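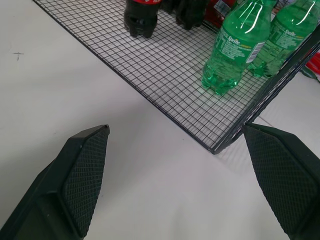 Page last changed: June

Section 4. Loading the wire snack rack

The leaflet in the Drunell carton says the rack "organises any kitchen in minutes". It is a black mesh rack with a floor and an upper deck, and it will hold crisps and bottled drinks if you load it sensibly. Whether your kitchen ends up organised is another matter. This section covers loading only. For fixing the deck to the sides, go back to Section 3.

Before you start

Stand the rack on a flat table where you can reach both ends. The leaflet shows it on a worktop beside a cooker. Please don't do that with crisp bags on the top.

1. Press down on each corner of the floor in turn. If it rocks, loosen the side panels, let the rack settle and tighten them again. The leaflet suggests bending the mesh by hand. I tried this on two racks and would not do it on a third.

2. Run a cloth along the wires, inside and out. Snipped ends can be sharp, whatever the box says about a "silk-smooth finish", and one of them will find a crisp bag sooner or later.

3. Decide which drinks you want in front. Bottles at the back can only be reached by moving the ones before them, so put the drink that goes fastest where you can get at it.

Bottles on the floor of the rack

4. Load the back first. Lower each bottle straight down and let the feet of its base find their own place on the wires. Many soft-drink bottles have a lobed base, and a lobe sitting half on a wire will make the bottle lean. A quarter turn normally cures it.

5. Keep each flavour in its own column, running front to back: orange, cola, then lemon and lime, or whatever you drink. Clodinach sells clip-in dividers for this. They are 21 cm long, they add to the cost, and a column of bottles keeps itself in line perfectly well without them.

Note: if the last bottle won't go in without a shove, leave it out. A forced bottle pushes the side panel outwards, and the panel does not always come back.

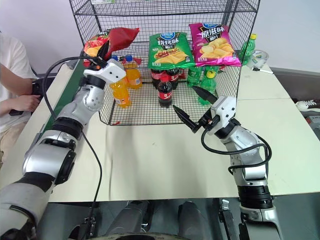 Viorica Husar disagrees with me on the order of work. She wrote in to say that she puts the crisps up first and the bottles in afterwards, as the bags then show her how much headroom is left, and that in 34 refills she has not crushed one. I still think bottles first is safer for anyone new to it, but her way is plainly not doing any harm.

Crisps

6. Pick up a bag by its top corner or sealed edge. Squeezing the middle breaks what you are about to eat.

7. Stand the bags side by side on the upper deck with their fronts towards you. A slight lean is fine. The bottoms may stick out a little over the front edge, and this is fine too, as long as most of the bag is on the mesh.

8. Spare bags can go in the lower part, upright against the back mesh. You give up bottle space by doing this – the leaflet manages to show both at full capacity, and I have never got the two to fit.

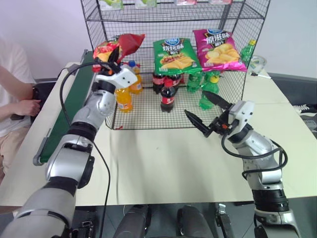 If you do keep bags down there, put them in before the front bottles and slide nothing past them afterwards. Lift a bottle out and set it back instead. It is slower, but mesh and thin foil are a poor match.

Caution: do not put full bottles on the upper deck. Drunell quotes a load figure for the rack as a whole and says nothing at all about the deck by itself. Until it does, treat the deck as a place for light things.

9. Leave out whatever doesn't fit. A bottle standing on the table next to the rack is no disgrace. Keep tape and pens on the table as well, as small things tip over or slip down between the bottles.

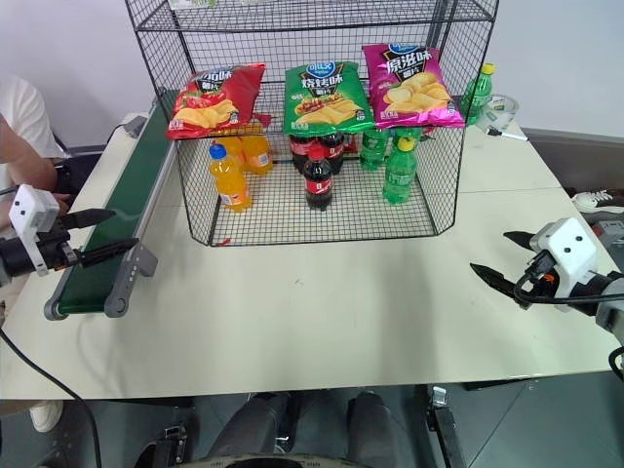

10. Check the front row. Every label should face you and every cap should be clear of the deck above. Straighten any bottle that tilts, then look at it again after an hour. If it has gone over once more, change its place.

Moving the rack

Don't, while it is loaded. Take the bags off, then the bottles, and carry it empty with one hand under the floor.

Spare parts

Replacement side panels are listed under part 177. The Trarkis panels look the same in the catalogue, but the hooks on the pair I bought were too wide for this floor.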